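5.3 The right arm that would not let go

We had not planned to write this section at all. The study was meant to be about tidying, and for the first few weeks at Mustville it was, with the two arms of the Gebretsadik station passing things back and forth over the table in a way that we had all grown rather fond of. Then, in a session on 16/05/2023, the right gripper closed on the wall of a basket instead of on the item inside it, and stayed closed. The operator pressed the release, the screen reported the fingers as open, and the fingers did not move. The left arm, which had been told that its partner was free, carried on with its half of the task and pulled the basket a fair way across the table before the operator reached the stop button.

Nothing was broken and no one was hurt, and it would have been easy to write the whole thing off as a bad morning. We are glad that Aroha Doolan, who was keeping the session notes, wrote down the message on the screen word for word before anyone restarted the station, for it was her note that sent us looking in the right place. Until then most of us would have blamed the fingers themselves, and we did in fact spend a whole afternoon cleaning them (they were none the worse for it).

The cause, when we found it, was a good deal duller. Histby, the program that passes commands to both arms, does not ask a gripper where its fingers are. It notes the last command it sent and takes it as done. As long as the fingers meet something soft or narrow this makes no difference. A thin, slightly springy rim is another matter: the motor pushes hard against it, trips its own current limit and goes quiet, and from then on it ignores every command until it is reset. Histby, meanwhile, goes on cheerfully reporting success to anyone who asks, the other arm included.

To see how often this happened, we went back through the logs of 67 sessions and looked for any stretch in which a gripper had drawn no current after a release command. We found 8 such stalls. In all but two of them the operator had simply tried again, reset the station and thought no more of it, and we have some sympathy, having done the same ourselves. The remaining two were the ones in which the second arm kept moving. Every stall was on the right-hand side, where the baskets and deeper containers were usually put, so we do not read this as a weakness of that particular arm.

The layout of the table deserves a word too. We like a crowded table, as it is closer to a real kitchen or a real workbench, and Figure 7 gives a fair idea of what the arms are asked to cope with: a hammer, a pair of scissors, a frying pan and a bowl of toy fruit all within reach, and the right gripper working inside a turquoise basket with an orange rim. With so many things close together, a basket dragged sideways by a stuck gripper is bound to meet something else sooner or later, and it seems only sensible to think about what that something might be. A toy aubergine is one thing and a hammer is quite another.

Figure 7. The two-arm station with a mixed set of household objects. The right gripper is inside the basket; the left is above the objects on the other side of the table.

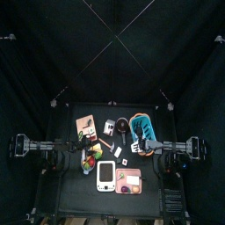

5.4 Changes made to the release step

Our first repair was the plainest we could think of. Histby now waits for a finger position from the gripper before it reports a release, and if none arrives it holds both arms where they are and sounds a tone. The wait adds a small pause to each hand-over, which the operators noticed at once and grumbled about for a day or so. We also asked Flanus, who supplied the grippers, for a way to clear the current limit without restarting the whole station, and they kindly sent us one in December. We have yet to try it with the deeper containers, and until we have, the stop button stays within arm's reach of whoever is at the controls.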